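Jadstead Packing Drive Passes 1,000 Suitcases

Posted in Local News | 6 comments

The spring suitcase drive in Jadstead has passed the number everyone was hoping for, and then kept right on going. By closing time on the last evening in April, 1,272 cases had gone out the door of the old Bendel showroom, each one packed for a person starting over in a new place with very little to bring along. The goal was 1,000. Last year's drive finished well short of that, so there was a lot of cheering when the big number went up on the window!

For anyone who missed it, the idea is simple. People bring in clean, working suitcases of any size. Local stores and families give the things that go in them: toiletries, pens, small pouches, socks, towels. The cases are filled at long tables and then handed to shelters and housing services across the county.

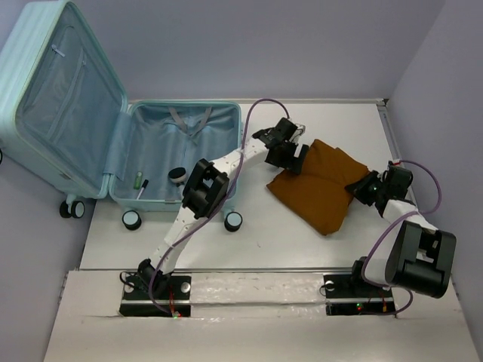

A mint-blue case open on the packing table, with the first small items in the base.

Hard-shell cases on wheels were the most wanted item this year, and they came in every color you can think of. They stand up to stairs and bus luggage bays, and they can double as a locked cupboard in a shared room. The drive took soft bags too, and plenty of them, but the wheeled ones were gone almost as soon as they were filled.

Matos, the hardware and housewares store on the corner, put a collection bin beside its front registers and emptied it every night for 42 days. Toothpaste and shampoo arrived by the boxful. Writing supplies were slower at first, and then one of the schools got involved and there were suddenly pens and markers for everybody, with enough left to start a shelf for next year.

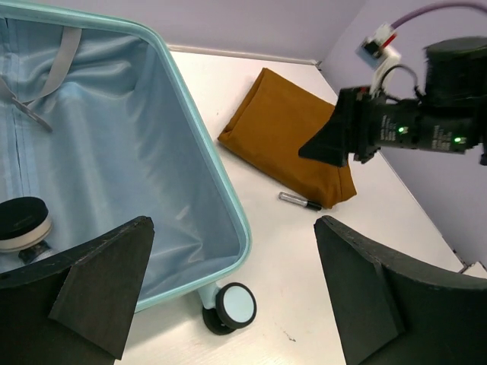
Folded cloth bag and a marker pen beside the open case, with a cosmetic jar already inside.

The packing order got a good deal of friendly debate. Some tables liked to lay clothes down first and tuck the little things around them. Others swore by starting with the little things, so that none would be forgotten under a pile of sweaters. Both camps packed beautifully, and both were sure they were faster.
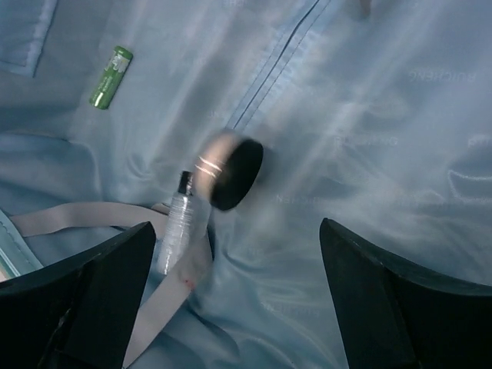
Small toiletries are what people say they miss first when they have had to leave in a hurry, and the drive leaned into that this year with a longer toiletries list than ever before. Full-size bottles eat up space and weight, so donors were asked for the little ones, and they came through. A clear bottle with a small black cap, the sort that sits next to a strap and takes up hardly any of the lining, leaves a whole suitcase for shoes and a winter coat. Trial sizes from hotel stays were welcome too, as long as they were sealed.

Storage was the big worry back in the winter, when it looked as if there would be nowhere to keep several hundred empty suitcases. Stomora, the storage firm out by the rail yard, offered two dry units free of charge through the end of the drive, and a van to go with them. Nesting the small cases inside the large ones meant that everything fit, even in the very busy final stretch.
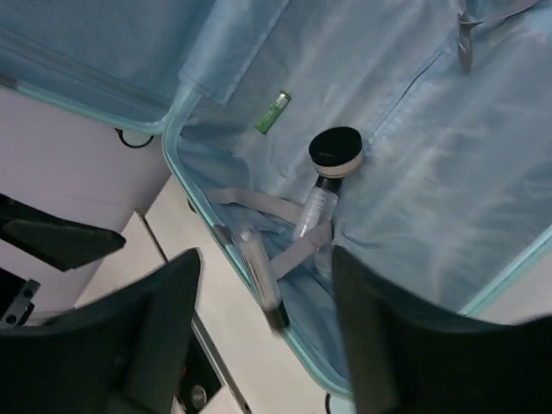

Every case gets one last check before it is closed, and that step deserves some applause of its own. Checkers look over the wheels and handle, try the zippers, and make sure caps and lids are on tight. They also see to the inside straps, which are easy to trap under the contents when items go in early. A gray one lying flat across the bottom with a couple of clear containers on top of it has to be pulled free before the clothes go in, or it can't hold anything down. It takes a minute, and it makes for a much happier unpacking at the other end.

The showroom is closed for now, but Matos will keep its bin out through the summer for pens, sealed toiletries and cloth bags. Larger suitcases can be dropped off at Stomora any morning before noon. Please empty the pockets first!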